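走访Lullard抓手测试间：两天看了五种手指

12月4日到的Lullard，第二天傍晚走。去之前我们给对方发过一份问题清单，主要想弄清三件事：同一台机械臂换不同抓手，差别到底有多大；腕部相机放在什么位置合适；控制器从老型号换到新型号，值不值得花这笔钱。以下按参观顺序记，没有按重要程度排。

一、地点和接待

Lullard的测试间在一栋老纺织厂房的二层，门口石头上刻着1869，是建厂的年份。一层租给了别的公司，货梯要和他们共用，我们带去的箱子在楼下等了一阵才上去。接待我们的是Zohreh Jalali，她管测试间的日常排期，也写测试规程。第二天上午Farhad Karimi加入，他负责控制器和驱动那部分。

测试间不大，靠窗一排是工作台，靠墙一排是放抓手和备件的架子。每只抓手都有一个编号盒，盒里有安装法兰、螺丝、一张手写的卡片，卡片上记着上次拆装的人和螺丝扭矩。我们自己的实验室没有这种卡片，回来以后准备照做。

签完安全须知，领了护目镜。急停按钮在每张台子的右前角，Zohreh让我们每个人都按了一次再复位，之后才允许通电。

二、第一天上午：五种抓手

他们长期放在台上比较的有五种，我们都上手试了。

第一种是Collico的平行两指，行程大，手指是金属的，表面贴了一层橡胶垫。夹方的、硬的东西很稳，夹圆柱体时如果中心没对准，物体会往一侧滚。垫子磨损快，台边的抽屉里备了一盒。

第二种是Hassanpour的柔性指，指面会随物体弯曲。夹杯子、水果模型效果好，抓薄片不行，从桌面上捡一张卡片，连着试都没有捡起来。另外它松开的时候有一点滞后，物体会跟着手指走一小段，放置精度受影响。

第三种是真空吸盘，用的是通用件。平面物体没有话说，速度也最快，遇到有纹理的表面就漏气。噪声比我预想的大，泵一开，旁边说话要提高声音。

第四种是三指的，Jiston的样品，还没有正式卖。能抓的形状最多，但三根手指占的空间也大，容器里东西一密就伸不进去。控制接口是临时的，文档只有几页，Farhad后来说他是直接看报文猜出来的命令格式。

第五种是他们自己改的两指，买来的机身，手指自己设计。指尖做得窄，换一对手指只需要拧两颗螺丝。Zohreh说日常测试里用得最多的就是它，原因很简单，坏了当天就能补上。

五种抓手装在同一型号的臂上，腕部都加了同一块转接板。转接板有厚度，换抓手以后工具中心点要重新标定，这一步他们写成了固定流程，做一遍要14分钟。我们看着做了两遍，第二遍由我们自己来，中间漏了一个点，只好重做。

午饭在楼下的食堂，菜一般，汤不错。饭桌上聊到采购，他们的经验是样品一定要借来装在自己的臂上试，只看参数表选出来的抓手，法兰孔位对不上的情况遇到过不止一次。

三、第一天下午：测试物体和打分方法

物体分两箱。一箱是标准件，木块、圆柱、金属球之类，尺寸固定。另一箱是日用品和玩具，用来考形状不规则的情况。Zohreh的看法是标准件区分不出抓手的好坏，几种抓手在木块上的成绩都接近满分，拉开差距的全在第二箱。

我们问为什么用玩具厨具而不用真的。她的回答是重量轻，掉下来不伤台面，形状却和真的差不多，有沿、有把、有弧面，该难的地方都在。

打分表有四栏：接近、闭合、提起、放下。每一栏只记成或不成，不写中间分。我们原先的表是十分制，不同的人打出来差得很多，讨论时常常为一两分争。他们以前也是十分制，今年7月改的。改了以后细节信息少了，所以在表后面加了一栏自由备注，写滑了、转了、碰了沿之类。翻了几页，备注写得长短不一，有的只有一个“歪”字。

另外有一条规定我觉得有用：每换一个操作者，先做一组热身，成绩不记。遥操作的手感差别太大，刚上手那一段放进统计里会把抓手之间的差别盖掉。

四、第二天上午：控制器

Farhad讲控制器。他们现在两套并用，老的一套走现场总线，新的一套走以太网，都能带同样的臂。台上各接了一台，可以直接切换。

我们比较关心力控。老控制器的夹持力只能分档设定，开始动作之前定好，中途不能改。新控制器可以在闭合过程中连续调。用柔软的物体试，差别很明显：老的那套要么夹扁，要么夹不住，中间那一档恰好没有；新的那套可以慢慢加上去。换成硬物，两套没有看出区别。

Farhad的建议是，如果任务里以硬物为主，不必急着换。他也提了新控制器的问题，固件更新频繁，有一次更新以后抓手的零位变了，手指闭合时提前停住，他们查了两天才找到原因。现在的做法是固定一个版本，升级之前在备用机上先跑一遍全部项目。

疲劳测试的数据也给我们看了。自改的那对手指按开合2000次为一轮，每轮结束拆下来检查指尖和螺纹。目前的薄弱处在指根的转角，有一对手指在那里出现了细纹。新一版把转角的圆弧加大了，还没有跑完。

接口方面记两条备忘：新控制器的急停回路是双通道，和我们现有的机柜不能直接对接，要加一个安全继电器；线缆插头换了规格，旧线不能用。这两项都没有写在报价里，要单独问。

五、第二天下午：腕部相机

相机是这次去最想看的部分。他们试过三种位置：固定在台子上方俯视，固定在侧面，装在手腕上。现在是俯视和手腕两路一起用，侧面那一路拆了，臂一伸过去就挡住，有效画面太少。

手腕相机的好处是离物体近，手指和物体的接触位置看得清楚。缺点有两个，一是抓手本身占掉画面下方一大块，二是物体一旦夹起来，背后的东西就被遮住，放置时要靠俯视那一路补。

我们看的是夹玩具平底锅的一段。锅是浅色光滑的塑料，弧面大，属于他们物体箱里比较麻烦的一类。
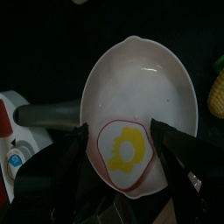
腕部相机视角：两指夹住白色玩具平底锅，锅底印有煎蛋图案，左侧为深灰色锅柄。

这类物体有两个难点，我们和Zohreh讨论了比较久。

一是反光。锅内壁上沿有一条长的亮斑，照这个角度看，亮斑所在的位置已经看不出弧面的起伏。她们试过在灯前加柔光板，亮斑会变淡，但是整体亮度也下来，背景更暗，深色的手指和背景就不容易分开。目前的折中办法是灯往侧面移，曝光固定，不用自动曝光。自动曝光在白色物体靠近时会整体压暗，后面做识别的同事抱怨过。

二是夹在哪里。锅有柄，直觉上应该夹柄，但柄是圆柱形的，两指夹上去锅身容易绕着柄转。夹锅身，重心离手指近，姿态稳，代价是手指要顾到弧形的锅壁，接触面积小，指尖形状就很关键。自改手指的指尖是平的，Zohreh打算试一版带浅弧的，又担心改了以后夹方块会变差，还没有定。

锅底那个图案也有用处。白锅身几乎没有纹理，红边黄心的图案在画面里很醒目，能用来粗略判断锅转了多少角度。我们提出，图案要是被手指挡住就没有参考了，她同意，说换成不带图案的锅以后要另外比一次。

相机支架值得单独说一句。他们的支架固定在转接板上，不固定在抓手上，换抓手时相机不用动，外参可以保留。我们现在是装在抓手外壳上的，每换一次都要重标，这一点回来就改。

六、没有看成的

原计划要看双臂配合，其中一条臂的减速器送修，没有看到。Jiston那只三指抓手我们想多试一会儿，临时接口掉线两次，后来时间不够就放下了。吸盘和手指组合的那一款还在图纸阶段，只看了模型。

七、回来以后要做的

支架改到转接板上，图纸Zohreh答应发一份，收到后找车间报价。
打分表改为四栏，备注栏保留，下个月的测试开始用。
每只抓手配盒子和卡片。
控制器暂时不换，先向供应方问清安全继电器和线缆的费用。
向Hassanpour借一只柔性指，装在我们自己的臂上，重点看松开时的滞后。
相机关掉自动曝光，侧面加一盏灯，用白色和透明的物体各做一组。

路费和住宿的单据已经交了，借来的两对指尖样品放在器材柜第二层，用之前请登记。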